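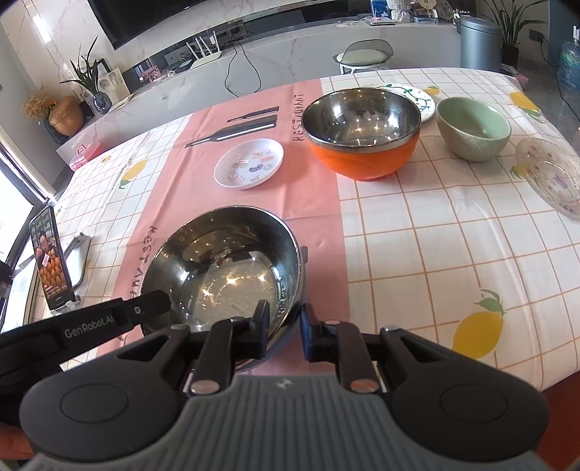
When does the Clotville water meter changeover begin? The first meters will be swapped in February, starting with Kao Street.

Pemeck will replace 3,913 household meters under the contract. Each swap needs the supply off for 8 minutes. Readings will then be sent by radio three times a day. Jui-lin Tang, network engineer, said pipes over 88 mm are excluded.

Home | News | Notices

Related items
Durkis reservoir inlet repaired
Hydrant pressure tests

Contact us | Back to top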